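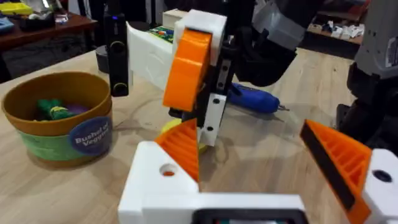

Who is allowed to clear a stop on a two-arm bench?
The person who has the bench signed out, and only after they've looked at both arms and everything on the table. If that person has left the room the bench stays stopped.

Courses > Robotics Practice > Week 14 > Handout: Bench Rules for Two Arms

Syllabus | Handouts | Lab hours | Grades

Handout for April 17, 2025. Instructor: Colton Nguyen. Bench questions to Keegan Desjardins, Tremblay building, room 68.

Read before section. We go fast on this one, last week's overrun ate the first half.

1. Shared space

Two arms, one table = one shared zone. Treat the overlap as belonging to neither arm until the plan says so. Write down which arm goes in first, and what the other one does meanwhile (park, hold, or keep out). "It'll wait" is not a plan. Wait where? Holding what?

Keep-out zones drawn to the outside of the fingers, grip open. Most of last year's near misses in the Onness log were drawn to the wrist instead. Remember the thing being held too. A tool in the grip makes the arm longer, so redo the zone after a pick.

Fixed stuff counts: posts, brackets, cables. Cables most of all.

2. Tools in the grip

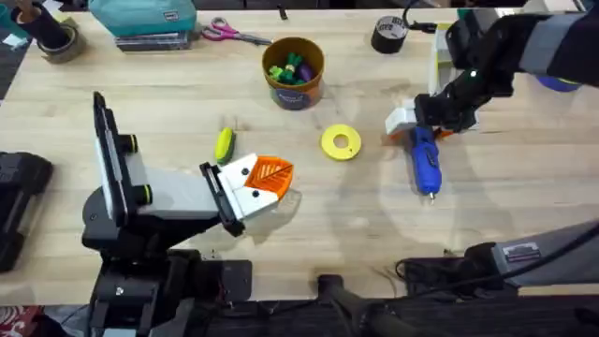
Before any pick, tool gets a line on the bench sheet: what it is, which end is the working end, is it powered, can the trigger be pressed by a finger closing on it. Four boxes. Fill all four.

Anything that heats: unplugged and cold for practice runs, checked by a person, entered on the sheet with initials. Screwdrivers and drivers: battery out if it comes out, otherwise switch locked. Blades closed and outside the reach of both arms. Applies to scissors, yes, people keep asking.

Nozzle, bit or blade never points at the operator side during a handover. If the only grasp you can find does that, change the start pose of the tool.

Soft props (play food, discs, sponges) don't need a line. They do need to be off the floor, see rule 6.

3. Speed

Practice runs at the slow setting. Full speed only with Keegan or me in the room. Hand inside the zone = both arms stopped, not just the near one. This is the rule that gets people sent home.

4. The stop button

Test it at the start of the session, both arms moving, nothing in the grips. Write the result down even if its fine. A stop can drop what's held depending on the gripper, so know which kind you have before you test with a load.

5. Clearing a stop

- look at the table first, screen second
- find out who pressed it and why
- take held items out by hand, arms still stopped
- one arm back to park, then the other
- initial the sheet

No shortcuts with the restart command. The Restotholm case in the reader (p. 57) is exactly this, two people each thought the other had looked.

6. Leaving the bench

Both arms parked, grips open and empty. Heat tools back on the rack. Props in there container. Sheet in the tray, with the bench code (ours is 3306) at the top.

For section: read the Tokomside checklist and mark every line that assumes one arm. There are more than you'd think. Bring it on paper. Also bring a keep-out sketch for a handover of your choice, side view AND top view, pencil ok.

Late sketches go to Keegan, not under my door.

Contact the lab office | Copyright Robotics Practice course staff | Back to top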